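Rehearsing a two-armed robot in a pretend room before you build the real one

by Jolanta Kaczmarczyk

Posted in: Trika build notes, Brulwood shared workshop

When I began on Trika I did what I suspect most people do, which was to buy motors. Two arms' worth of motors, in January, with cold hands and great optimism! They sat in a crate under my bench at Brulwood for a good long while, and in the meantime Sorin Sandu kept asking me, very kindly, how far the arms were supposed to reach. I didn't know. I had a drawing on the back of a delivery note and a feeling.

So this page is about the stage I skipped and then had to go back for: making a simulated room, putting your robot in it, and moving it about until you know where its hands can go. I use Devumus for this, but the steps are much the same in any simulator that lets you load a robot file, build some walls and bolt cameras to things. If you already have your robot described as a file of links and joints you can do all of this in a weekend. If you haven't, allow longer, and make more tea than you think you need.

What you'll want before you start

A robot file with every joint and its limits. The limits matter far more than the pretty covers.
A tape measure, and the room you mean to use the robot in.
A computer that can draw a plain room without wheezing. Mine is elderly and copes.
A notebook (I know, I know, but the settings windows close and take your numbers with them).

Step 1. Measure the room, and only the parts that matter

It is very tempting to model everything, down to the kettle. Please don't, at least on the first go. Put in the floor, the walls, the ceiling, any window, and any large piece of furniture the arms might meet. I gave my walls flat plain colours and one a lighter grey than its neighbour so that I could tell which corner I was looking into. A window is well worth including even though the robot has no business with it, as it gives you something to find your bearings by when the camera has rolled over on its side, and it will roll over on its side.

Doors and cupboards deserve a little more care. Put the real width in, put the catch where the catch is, and give the door its own hinge joint so that you can open it later. My cupboard door is 40 cm wide and I first typed it in as metres, so for one splendid evening Trika lived next door to an aircraft hangar.

Step 2. Load the robot and park it

Load the body first with the arms switched off, and place it where it will stand. Then switch the arms on and send every joint to its parked position. If something springs across the room at this point you have two parts overlapping, usually the upper arm and the shoulder cover. Shrink the collision shape of the cover slightly and try again. The collision shape is the invisible one the simulator uses for bumping into things, and it doesn't have to match the one you see.

Save the file now. Save it under a new name too. I lost an afternoon's joint limits by being casual about this.

Step 3. Give the wrist a camera

I put this off for ages thinking it was a luxury, and it has been the most useful thing in the whole file. Fix the camera to the last link of the arm, set back behind the gripper and looking along the fingers, so that both fingertips are always in view. Whatever the arm does, the gripper then stays put in the picture and the room swings about behind it.

Now open the gripper fully and turn the arm slowly through its range. You're looking for two things. The first is whether both fingers stay clear and easy to see against whatever is behind them. The second is how much of the picture the gripper body is eating up, as you'd be surprised how little room is left once a big square housing is sitting in the lower part of it.
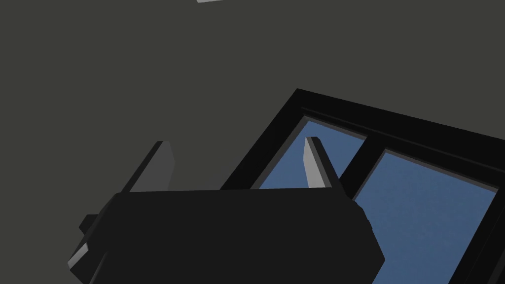
Gripper open and empty, pointing up past the window. The dark finger is much harder to pick out against the grey than the one against the sky.

I changed the camera angle after looking at views like this, tipping it by 8 degrees, and I also gave the inner faces of the fingers a paler colour than the outer ones. A dark finger against a dark ceiling is miserable to work with, and you will want to know which bit of grey is your robot when you're trying to pick up a teaspoon. If you're going to paint or print the real fingers anyway, choose the colour here first. It costs nothing.

A word about tilt. When the wrist turns, the room leans, and window frames run off at the most alarming diagonals. Don't correct for it by rotating the picture. The real camera will lean in just the same way, and it's better for you (and for any program you write later) to get used to it early on.

Step 4. Find the edges of the reach

Take one arm at a time. Stretch it straight ahead, then up, then out to the side, then across the body, and at each stop write down the joint angles and how far the fingertips are from the shoulder. You don't need a fine grid. I did 6 stops for each arm and learned nearly everything there was to learn.

Sorin's advice here was good and I pass it on as he gave it to me: stop each joint a little short of its limit and call that the limit. Motors at the very end of their travel run hot and sulk, and a simulated motor will never warn you of it. My elbow could fold to 120 degrees according to the data sheet, so the file says 115 and we leave it at that.

Step 5. Bring both arms up together

With one arm behaving, switch on the other and raise the two of them at once, slowly, into the space in front of the body. This is where I found most of my mistakes. Each arm was perfectly well mannered alone, and together they went for each other like cats in a doorway.

Start with the hands at different heights. One higher, one lower, both grippers open, nothing held. It keeps the wrists apart while you check the elbows, and it shows you quickly whether the body is going to hide the lower parts of the arms from your overhead camera. Do this near the furniture you care about, too. I work in the corner with the window to one side and the brown wooden panel to the other, as it's the tightest spot in the room and anything that fits there fits anywhere.

Watch the fingertips as they come up towards the panel. The small square latch plate is a handy target: bring the lower hand to just beneath it, stop, and see how much the wrist has had to tilt to get there. If the tilt is already near its limit, the robot is standing in the wrong place, and it's far easier to nudge the body along the floor than to redesign a wrist.
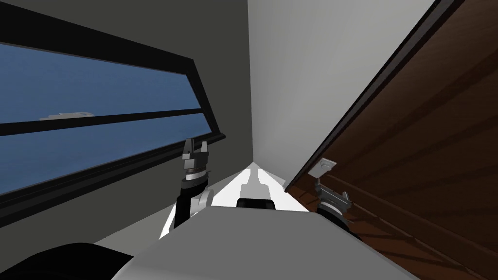
Step 6. Move the body, then repeat

Shift the robot a hand's width and go through steps four and five again. Yes, all of it. I kept a little table in the notebook with a row for each standing place, and after a few rows the best place was plain enough that I could have marked it on the workshop floor with chalk, and in the end I did just that.

If you find you're choosing between a place that suits the left arm and a place that suits the right, think about which jobs really need two hands. Holding a bowl and stirring it does. Opening a cupboard mostly doesn't, unless your cupboard is like mine and needs a talking-to.

Step 7. Add the things to pick up, at last

Only now put in your cups and blocks. Begin with one simple box, a bit narrower than the gripper's opening, and get the approach right before you worry about friction. Friction in simulators is a long and tearful subject and I'll give it a page of its own. For the time being set it generously high, and treat any successful grasp as a sign that the arm can get there, without reading more into it than that.

A few things that went wrong for me

The arm jitters when it's parked. Your joint damping is too low. Raise it in small steps until the shaking stops, then go one step further.

The wrist camera shows nothing but black. It's inside the gripper housing. Move it backwards or upwards until you can see daylight.

The window looks solid from outside. Only one side of the glass has been given a material. Flip the faces, or do as I did and never go outside.

Everything is the wrong size. Centimetres. It's always centimetres.

If you get stuck, the file for the plain room is on the Sowa shelf of the workshop's shared drive, and you're welcome to copy it and knock the walls about. Leave the one marked "Jolanta old" alone, please, that's the one with the hangar in it.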